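Zinora planning stack: what we learned moving it off the bench and into sim
Speaker notes, version of 2023-01-08

Right, hello, thanks for coming back after the coffee. I've got the slot before lunch so I'll try to be quick, and if I start rambling about collision meshes somebody wave at me.

(Slide 2. Leave it up while I do the intro.)

Zinora is our motion planner and the bits of glue around it. It takes a scene, a grasp pose and a robot, and it hands back a trajectory the controller can follow. I work on the glue, mostly. Flanden is the simulator side, where the renderer and physics live, and Gokis is the job runner that kicks off batches overnight. Three silly names, sorry, you'll need all of them. 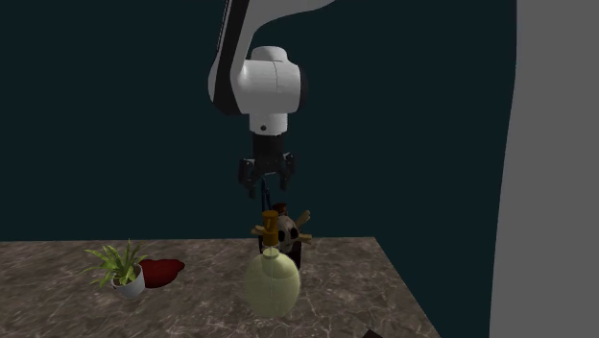
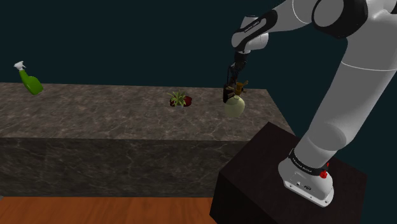
Rendered in Flanden: one arm, a stone counter, a few things to plan around.

So, the scene generator. We keep a pool of 400 object models and drop a handful of them on a worktop, and then we ask for a top-down approach to one of them. Sounds easy! The arm has plenty of room overhead, it comes in from above, job done. Except that the last few centimetres are where nearly all our failures live, and that's what I want to talk about today.

(Slide 3, the failure table.)

In July we ran 3,644 planning requests through Gokis. I sat down with the ones that failed and sorted them by hand, which took me far too long, and they fell into five heaps. Don't read the whole table out. Just do the top two.

Biggest heap first: collision geometry. We were wrapping every object in a convex hull because it's cheap, and for a box or a tin that's fine. Now think about a plant. Leaves going everywhere, so the hull becomes a great fat dome, and the planner decides that half the worktop is solid. It then refuses a perfectly good grasp on the thing next door. We switched to convex decomposition for anything spiky and kept the single hull for the rest. The loading step got slower (I did get told off for that) but we cache the pieces now, so you only pay once per model.

Ask the room: who here still plans against single hulls? Wait for hands. There are always more than you'd think.

Second heap: the wrist. When the gripper points straight down you can spin the last joint and get the same grasp the other way round, and our solver was picking whichever answer it found first. Sometimes that was the one with the wrist wound nearly to its limit. The approach would plan nicely and then the retreat had nowhere to go. These days we ask for both answers, score them on how much joint travel is left, and plan approach and retreat together as one problem. If there's time, mention that the scoring function is a dozen lines and I rewrote it four times.

(Slide 4, timings. Keep this short, they can read it.)

We cap the sampler at 3,000 iterations per request. I tried raising it and got very little back for the extra wait. If it hasn't found a way through by then it's usually a bad goal pose, so we throw the request back and ask for a different grasp.

(Slide 5, tooling.)

My favourite bit, so don't rush it. Jõgi is the replay viewer. Every failed plan gets saved with its scene, its random seed and the solver's settings, and Jõgi opens it in one command. Before that I was copying seeds out of log files into a text document like an animal. You can scrub along the path, toggle between the pretty meshes and the collision meshes, and see which pair of shapes is touching. The toggle found the plant problem in an afternoon, after I'd spent a fortnight blaming the sampler.

Try the live demo here if the network's behaving. If it isn't, use the recording in the backup folder and carry on talking.

(Slide 6, what still doesn't work.)

Thin things. Anything narrow that sticks out sideways near the grasp still catches us, mainly because our padding is the same for every object. I'd like it to depend on the part and on how fast the fingers are moving. See-through materials are a perception problem and I'm dodging that one today, though do come and find me if you've cracked it.

Questions. Someone will ask about real hardware timings, the numbers are on the hidden slide after this one.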